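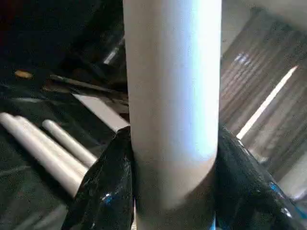
White pipe held upright between the gripper fingers, rods on the black sheet to the left.

Walter Montoya had the fingers wrapped again by six. The old covering had split at the left tip, and the cell at Drirkstead had dropped a pipe on the night shift, number 493 in the log.

"Try it at 30," Pankaj Chaudhary said from the stool.

Walter typed in 30 percent force and pressed the button. The fingers closed on the pipe and lifted. It slid an inch and stopped.

"More."

He went to 34. The pipe slid again, a little less.

"It's the wrap," Walter said. "It's slick. The Dumeo stuff wasn't this slick."

"Dumeo quit making it. Go up to 40."

"Forty cracks them."

Pankaj got off the stool and looked at the wrinkles in the black covering. He pressed one flat with his thumb and it came back. His father had run a line like this in Taipe for 8 years, with people on it, and had never talked about it at home.

"Pull it tighter at the back," he said. "Then start over at 30."

Walter opened the fingers, took the pipe out and reached for the tape. The first truck was due at seven.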